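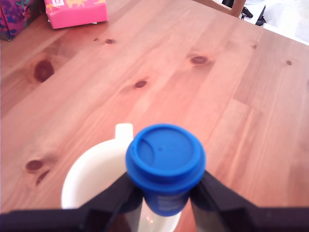 Milten Grasp Planner 3.8

Grasp planning and wrist-view perception for two-finger grippers. Runs next to your existing controller, no new pendant, no retraining for every new cup.

What it does
Finds graspable rims, walls and handles from one wrist camera. Handles nested and stacked items, scores each grasp, sends the best one. Replans mid-approach if the object shifts. Glossy lids and plain ceramic are fine. Clear glass still beta.

What's in the box (well, the download)
- Planner core + Python and C++ bindings
- Irkwood viewer, for replaying logged grasps
- 38 gripper profiles, write your own in a text file
- Calibration tool, needs 12 poses, do not skip it

Needs
Linux, 16 GB memory, any recent graphics card. Camera at 640 x 480 or better. Wood grain, patterned cloth, busy counters all OK as background. Strong window light: turn on exposure lock in the camera tab, it is off by defualt.

New in this release
Nested object mode. Place-into planning (cup into mug, jar into bin). Faster startup. Fixed the crash when two cameras share a name, thanks Sinéad Mulligan for the logs.

Price
Single seat 900 USD, one year of updates. Lab pack of five, ask Elango Murthy in sales. Upgrades from 3.x free untill the end of May.

Not included: arm, gripper, mounting bracket. Bracket drawings are on the downloads page.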